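Forum > Break Room and Catering Supplies > Disposables

Paper cups: rolled rim failures and color coding for a tasting table

lidfit_16
We run a small tasting table for bottled drinks at our office in the Lenidby building. Two products per session, one cup color per product, so people can put a cup down and find the right one again. The cups are single-wall paper with a rolled rim. Since the last carton I have been getting rims that open at the side seam after several minutes of use. The seam itself holds. It is only the roll that lets go, over a short length, and then the drink tracks down the outside.

Current cups are from Kukus, 3,000 to the carton. Storage is a closed cabinet next to the dishwasher. Has anyone else seen this, and is it the cup or the cabinet?

pourspout
Cabinet. Paperboard picks up moisture from the air and the roll is the first part to relax, because it is the only part of the cup held in shape by its own stiffness. Steam from a dishwasher is enough. Move the open sleeves somewhere dry and keep them in the plastic until you need them.

dryshelf
I would not rule out the cup. If the failure is always at the side seam, that is where the board is doubled and the roll has to bend through two layers. A slightly worn curling tool gives a flat spot there. Run your thumbnail around the rim of a fresh cup from an unopened sleeve. If you can feel a flat at the seam, the problem came in the carton.

lidfit_16
Did the thumbnail test. Flat spot on some, none on others, same sleeve. All of them had been in the cabinet, so it doesn't separate the two causes.

pourspout
Then take a sleeve from the next carton and store it at your desk. Compare after two weeks.

matte_white
Separate issue, but what colors are you using? We had gray and green and stopped, since under the lights in our room people mixed them up when the cups were full. The inside is white on nearly every printed cup, so looking straight down you only see a white rim and the drink. The outside color does nothing for a person standing over the table.

lidfit_16
Gray and a yellow-green. They are far enough apart in lightness that I have had no complaints. I also keep a wide gap between the two positions, which does more than the color does.

matte_white
Agree on the gap. I would still put a mark on the table surface. People move cups.

dryshelf
Disagree about marks on the table. Tape on a matte white top leaves adhesive, and the next wipe-down spreads it into a gray patch. Write on the base of the cup in pencil before pouring.

matte_white
Low-tack tape, removed the same day, leaves nothing on ours. Pencil on the base means you have to lift a full cup to read it.

dryshelf
You read it at cleanup, when you are matching cups to the score sheets. It isn't for the drinker.

pourspout
Back to the rims. How long before use are you standing the cups out? We set ours out at 3 in the afternoon for a session at 4 and the top ones in a stack were noticeably softer in humid weather. Now they come out when the first bottle is opened.

lidfit_16
Up to 16 minutes. I doubt that is long enough to matter, but I can shorten it.

kettle_side
Worth checking the fill level too. A flared cup filled close to the rim gets squeezed at the top when it is picked up, and the oval shape loads the seam. For tasting you only need the bottom third. Hold the cup low, fill low, and the roll is hardly stressed. We use Dankwa cups, which are no thicker than Kukus by my calipers, and have had 2 bad rims since January.

pourspout
Calipers crush the coating and read low. Weigh a sleeve instead.

kettle_side
I am comparing one cup with another using the same calipers. The error is the same for both.

pourspout
Only if the coating is the same.

lidfit_16
Will weigh one of each. Fill level is a fair point, as I have been pouring by eye and probably going over half. I have moved the sleeves to a shelf in the hall and ordered a single sleeve of the Ukari cups for comparison, mainly because they list the board weight. Positions stay as they are: gray toward the left, yellow-green to the right of center and slightly nearer the front. If the hall sleeve still has open rims in two weeks I will send samples back to the supplier.

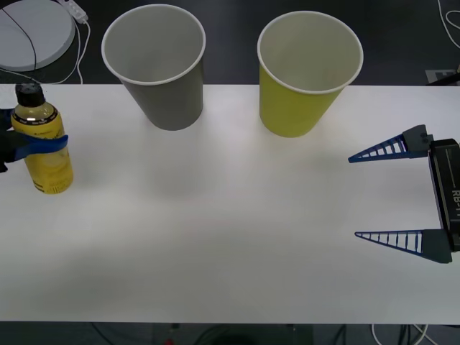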